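The first thing Lavanya Annamalai does in the morning, before coffee and well before email, is shake hands with the arm. She takes the thing by its knuckles, with the power off, and wiggles each finger to see what has come loose overnight.

"It sounds like a greeting," she says. "It's an inspection. If there's play in a joint, I'd like to meet it before the motor does."

Annamalai keeps the manipulation cell running at Lunde, where one white arm with a multi-fingered hand spends its working life picking up small round things and putting them somewhere else. She has had the job since October. Before that she serviced packaging lines at Fudska, where the machines were larger, dumber, and in her opinion better behaved.

"A carton sealer has one idea," she says. "This has a whole hand full of them."

I had come to ask how you look after a robot hand, expecting something about software. We spent most of the first hour on cable.

## The cable

The trouble, she says, is almost never the part anyone paid a lot of money for. The hand itself has needed attention twice. The cable that feeds it has needed attention so often that the maintenance log has a shorthand for it, a letter C with a frowning face.

"Hartmut started the face," she says. That would be Hartmut Grube, who built up the cell and wrote its first set of instructions. "I've kept it going out of respect."

The cable leaves the hand under the wrist, and everything depends on the slack. Too little and the connector gets tugged when the wrist rolls over. Too much and it drags across the work surface, sweeping up whatever the arm just finished sorting. Grube's notes call for "a comfortable loop," a phrase Annamalai has come to resent.

"Comfortable for who?" she says. "I measured it in the end. I want 219 millimeters from the connector to the first tie, with the wrist at home. I wrote that in pen, on top of his pencil."

She checks it by running the wrist to both ends of its travel at crawl speed, one hand on the stop button, watching the connector and not the fingers. New people watch the fingers. She did too, and pulled a connector half out on her second day.

## Fingertips

The tips are the part that wears. They do the touching, they pick up lint from the carpet on the tabletop, and once they're dirty the grip goes vague in a way that can pass for a programming problem. Yabsira Alemneh, who writes the grasping code, once spent two days hunting a bug that came off with a damp cloth.

"I'd like it noted that there was also a bug," Alemneh says from across the room.

"There was a very small bug," says Annamalai.

Her rule now is to wipe the tips before every session and swap them after 393 grasps. I asked where that number came from. She said it was the count when the first set failed, less one, and didn't seem to feel this needed defending.

After a swap the hand has to be zeroed. The fingers open fully, the controller reads where they ended up, and she compares that with the last good reading. If any finger is off by more than 2 degrees she takes the tip off and seats it again. Usually it's a crumb of old adhesive. She keeps a wooden coffee stirrer for the purpose and has turned down several proper tools offered as replacements.

## Discs

Then comes the test. The cell's standard check is to lift a plastic disc and set it down on a white board, slowly, with the other discs left where they are. The discs are domed and glossy, so a finger that comes in slightly high slides off the top and a finger that comes in low plows into the carpet.
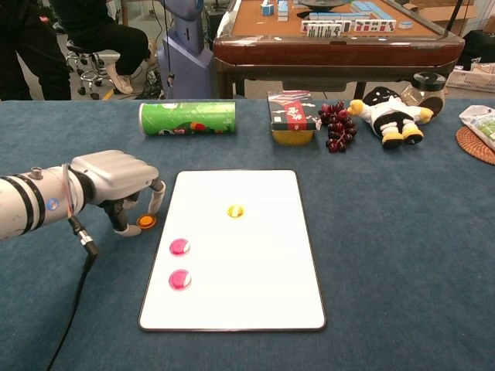 "What I want is boring," Annamalai says. "Down, close, up, over, open. If I catch myself leaning in, something's wrong with it."

The first few attempts after any repair run at quarter speed. She listens more than she looks. A healthy closing motion makes a short, even whir; a dry joint adds a tick at the end. When she hears the tick she stops, powers down, and goes back to shaking hands.

It takes 8 clean lifts in a row to sign the cell back over to Alemneh. On seven and a miss, the count starts again. Chantal MacPherson, who runs the schedule, has asked whether seven might do when things are busy.

"I told her she could sign the sheet herself," Annamalai says. "She went and moved the meeting."

There's a spare hand on order from Nestumis, over six weeks out, and a new cable with a right-angle connector that might put the frowning face out of business. Annamalai has already cleared a page in the log for whatever it does instead.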